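Refinishing a tiled kitchen table – grout haze won't come off, and can I seal over it?

Posted in Home Repair > Tile & Grout
February 28, 2025
245 views

flatbread_mom

Hi all. Need help fast if possible, we have family coming and I want this done.

I regrouted our kitchen table. It's an old one with ceramic tiles set into the top, 63 inches long, got it secondhand from a place called Santoro that was closing out. The old grout was brown and crumbling and you could not get toast crumbs out of it. So I dug it all out over a couple evenings and put in new light gray. Sanded grout, the premixed kind in a tub, store brand from Flonda.

Grout lines look good. The tiles do not. There's a cloudy film over everything, worse at one end where I started. I wiped it down the same night with a sponge, then again the next morning, and it looks clean when it's wet and then dries cloudy again. Tried dish soap. Tried vinegar and water once, a weak mix, on one corner – maybe a little better? Then I read vinegar is bad for grout and stopped.

Also two of the lines near the edge have tiny pinholes in them. Not cracks, just holes like a sponge.

So what I need to know is

How do I get the film off without wrecking the new grout
Do I fix the pinholes now or after
Do I seal it, and when. The tub says nothing about sealing at all
Is it ok to eat off in the meantime, we have been using the counter

The tiles are glazed, if that matters. The frame is some kind of pine and I taped it off so no grout on the wood thankfully.

dunmore_tile

That's haze and it's normal. With premixed it's a different animal than the powder kind though. Powder grout is cement, the haze is cement dust and a mild acid cleaner takes it off. Most premixed has some kind of resin or acrylic in it, so vinegar won't do much, which sounds like what you saw. Check the tub. If the word cement isn't anywhere in the ingredients you need a haze remover made for epoxy or acrylic grout. They sell them in the same aisle, usually small bottle, not cheap.

How long has it been? You didn't say. If it's under 4 days you have a decent chance with just warm water and a white nylon pad. WHITE, not the green one, green will scratch glaze. Small circles, one tile at a time, dry it with a towel right away before you go to the next. People let it air dry and that's half the problem, the film just settles back down in the same place.

Past that, use the remover. Do one tile at the worst end and wait for it to dry before doing the rest. Keep it off the grout lines as much as you can, it will soften them if it sits.

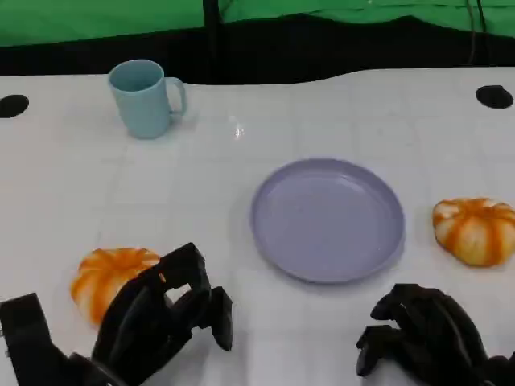 Pinholes are from too much water on the sponge when you wiped it down, or air in the grout when it went in. Fix them after the haze is gone, otherwise you'll just be hazing it up again and cleaning twice. Dab a little grout on with your finger, push it in hard, wipe ACROSS the line and not along it. Along the line pulls it back out. Put the lid back on that tub tight, by the way, if it skins over you can't bring it back by adding water.

Sealing – depends again. Premixed acrylic mostly doesn't need it. Cement grout does. Test is easy, put a drop of water on a line once it has fully cured. If it beads up leave it alone. If it soaks in and goes dark, seal it.

Don't put sealer over haze. You'd be locking it in and then you're looking at stripper, which is a bad weekend.

oldhouse_ruth

I used Skurnus on mine and it came right off. Didn't test anything first just went for it. Took 12 minutes maybe. Smelled awful, open a window.

No idea what kind of grout I had. Came with the house.

pkettle

Agree with most of what dunmore_tile said. Couple things to add, typing this on lunch so sorry if its messy.

Eating off it: I would wait until it's cured. Plates and cups on top is fine once it's hard, it's wet stuff and hot pans you want to keep away. A table gets way more abuse than a floor in one way, you spill on it every single day. Coffee and tomato sauce are the worst. I did ours in July and we had a red ring in the grout from spaghetti before the month was out, and I had to dig out that piece and redo it.

If it does need sealer, get one that says ok for food prep surfaces once dry. Water based. Small foam brush, run it down the lines only, wipe the tiles before it dries on them or you'll get a NEW haze and be right back here posting again. Two thin coats. I've used Memby on two tables and it was fine, no yellowing so far on the older one, which has been over a year.

For the pinholes, if the grout is already rock hard the new stuff doesn't always stick in a shallow hole. Open them up a little first with a toothpick or small nail so it has something to grab. Blow the dust out. Then fill.

And take the tape off the wood soon!! If it sits too long it takes the finish with it. Pull it back low and slow, use a hair dryer if it fights you.

flatbread_mom

Thank you!! No cement on the label, it says acrylic. It's been longer than 4 days so I'm getting the remover tonight. Tape is coming off now, one spot did lift a little but it's on the side by the wall so whatever. Will do the test tile and post back how it looks dry.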